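Re: Reading group in September, which text?
From: Hsiu-ying Tseng
Date: 4 Jul 2022
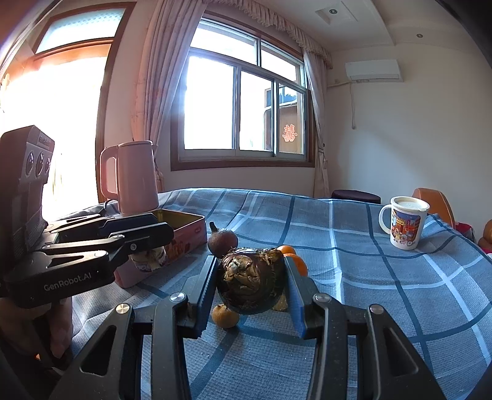

Dear Hok-lam, dear all,

Hok-lam Lau wrote:
> I would prefer that we start with Weber, The Protestant Ethic. Simmel
> is pleasant to read, but the new members will ask what the argument
> is, and I will have no answer. Can we do it in 2 meetings?

Thank you for this. I agree about Weber, but I do not think that two meetings are enough. When we read it in Gelton, we spent one whole evening only on the word "calling," and the footnotes were not touched. I propose three meetings, and the last one can be for the critics.

About Simmel I have a different opinion. The essay on the stranger is short and it does have an argument - the stranger is near and far at the same time, and this is a position inside the group. Jui-lin Chou used it in her thesis on the market sellers of Stosedwood, and she could introduce it to us later in the year.

One practical question. Please tell me which translation you own. The page numbers are different and last time we lost much time with this. Chih-ming has the older one, I believe.

With best regards,
Hsiu-ying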